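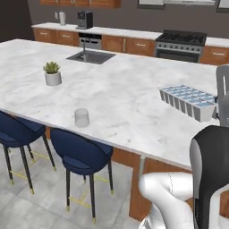

주방 시뮬레이션 환경. 아일랜드 조리대 위의 얼음 트레이와 유리컵, 오른쪽은 로봇.

회사 소개

Oltberg는 가정용 로봇의 동작을 시험하는 작은 회사입니다. 사무실은 Irkstead에 있고, 직원은 15명입니다. 우리는 로봇을 직접 만들지 않습니다. 고객사가 만든 제어 소프트웨어를 받아서, 가상의 주방과 거실 안에서 움직여 보고, 어디에서 실패하는지 보고서로 씁니다. 그래서 우리 회사의 이야기는 대부분 실패의 이야기입니다. 회사 소개 페이지에 이런 내용을 쓰는 것이 조금 이상하게 보일 수 있지만, 고객께서 가장 많이 물어보시는 것이 이 부분이기 때문에 자세히 적습니다.

우리가 하는 일

시험 환경의 이름은 Marikar입니다. 컴퓨터로 만든 집이고, 지금은 주방이 제일 많이 사용됩니다. 주방에는 조리대, 싱크대, 의자, 가전제품이 있고, 시험할 때마다 물건의 위치를 조금씩 바꿉니다. 컵을 옮기는 일, 트레이를 드는 일, 서랍을 여는 일처럼 사람에게는 쉬운 작업을 로봇에게 여러 번 시킵니다. 한 작업은 보통 밤 동안 반복하고, 아침에 담당자가 기록을 읽습니다.

얼음 트레이 작업은 고객사에서 자주 요청합니다. 트레이는 길고, 한쪽 끝만 잡으면 기울어지기 쉽습니다. 조리대 가장자리 가까이에 비스듬히 놓으면 더 어려워집니다. 팔이 조리대보다 낮은 위치에서 출발하는 경우에는 상판의 모서리를 피해서 올라와야 합니다. 우리에게 가장 중요한 것을 가르쳐 준 작업도 이 작업이었습니다.

2월의 고장

지난 2월, 우리는 시험 결과를 잘못 보고했습니다. 한 고객사의 소프트웨어로 얼음 트레이 작업을 시험했고, 보고서에는 충돌이 없다고 썼습니다. 그러나 고객사가 자기 실험실의 실제 로봇으로 같은 동작을 했을 때, 아래팔이 조리대의 모서리에 부딪쳤습니다. 비상정지 버튼을 눌러서 멈추었고, 다친 사람은 없었습니다. 팔의 관절 커버 한 개가 깨졌습니다.

원인은 고객사의 소프트웨어에만 있지 않았습니다. Marikar의 조리대는 눈에 보이는 모양과 충돌을 계산하는 모양이 따로 있습니다. 새 주방을 넣을 때 우리가 계산용 모양을 3센티미터 짧게 만들었습니다. 화면에서는 상판이 끝까지 보이지만, 계산에서는 그 끝부분이 비어 있었습니다. 로봇의 팔이 상판의 끝을 통과해도 프로그램은 충돌이라고 기록하지 않았습니다. 영상을 천천히 보았다면 발견할 수 있었습니다. 그때 우리는 성공한 시험의 영상은 보지 않았습니다.

연락을 받은 날에 같은 주방을 사용한 모든 시험을 중지했습니다. 이전 보고서도 다시 확인했고, 고객사 2곳의 보고서에 같은 오류가 있어서 취소하고 새로 보냈습니다. 다시 계산하니 문제의 작업에서 충돌이 18번 나왔습니다. 이 시험의 비용은 받지 않았습니다.

바뀐 절차

지금은 새 가구나 물건을 환경에 넣을 때, 보이는 모양과 계산용 모양을 겹쳐서 비교합니다. 차이가 기준보다 크면 그 환경은 사용할 수 없습니다. 이 검사는 모양을 만든 사람이 아닌 다른 직원이 합니다.

성공으로 기록된 시험도 일부를 골라서 사람이 영상을 봅니다. 특히 팔이 상판 아래에서 위로 올라오는 구간은 반드시 봅니다. 시간이 더 필요해서 보고서가 전보다 하루 늦게 나갑니다. 이 점은 계약 전에 미리 말씀드립니다.

보고서의 첫 페이지에는 시험하지 않은 조건을 씁니다. 예를 들어 젖은 바닥, 사람이 옆에 서 있는 경우, 물이 쏟아진 다음의 상황은 아직 Marikar에서 정확하게 계산하지 못합니다. 시뮬레이션에서 합격해도 실제 로봇을 처음 움직일 때는 속도를 낮추고, 비상정지 버튼 옆에 사람이 있어야 합니다. 우리는 이 문장을 모든 보고서에 넣고 있습니다.

함께 일하는 곳

실제 장비로 확인이 필요한 때에는 Bullstead에 있는 시험실을 빌려서 사용합니다. 그곳에는 높이를 바꿀 수 있는 조리대가 있어서, 가상 환경과 같은 조건을 만들 수 있습니다. 고객께서 원하시면 시험에 참석하실 수 있습니다. 다만 안전 교육을 먼저 받으셔야 하고, 로봇이 움직이는 동안에는 노란 선 밖에 계셔야 합니다.

우리 보고서에서 틀린 부분을 발견하시면 문의 페이지로 알려 주십시오. 작은 것이라도 괜찮습니다. 담당자가 기록을 확인하고, 결과를 글로 답변드립니다.

최종 수정: 2019년 3월 23일

공유 18 · 댓글 2

관련 글
충돌 계산용 모양을 검사하는 방법
Marikar 주방 환경 변경 기록
Bullstead 시험실 방문 안내
취소된 보고서에 대한 공지
Oltberg 채용 안내 (Irkstead 사무실)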